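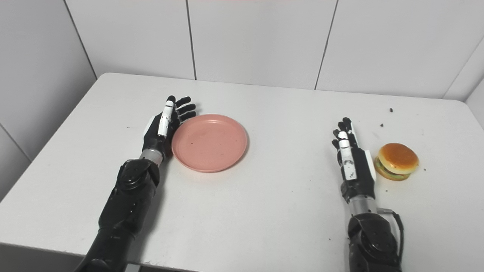 Charalambos had been running the café for 23 minutes, and already there was a complaint about the hamburger.

"It's very good," said Bláthnaid, who was his grandmother's oldest friend and had been given the whole menu to choose from, "but I did ask for it on a plate."

He considered this. The pink plate was for people who said please, and he was fairly sure she had said it, though it might have been to somebody else, on the telephone, before he had tied his apron on and opened for business.

"Plates are extra," he told her. "They're eight pounds."

"Eight pounds! In Sodness I could have a plate and the dinner on it for that, and a pot of tea after." She went through her handbag all the same, past the mints and the bus timetable and a long letter from Ovell she kept meaning to answer, and found him a button - a lovely big one, off her winter coat.

Charalambos turned it over twice, put it in his pocket and slid the plate across to her.

"Please," he said, to be on the safe side, and went off to see about the chips.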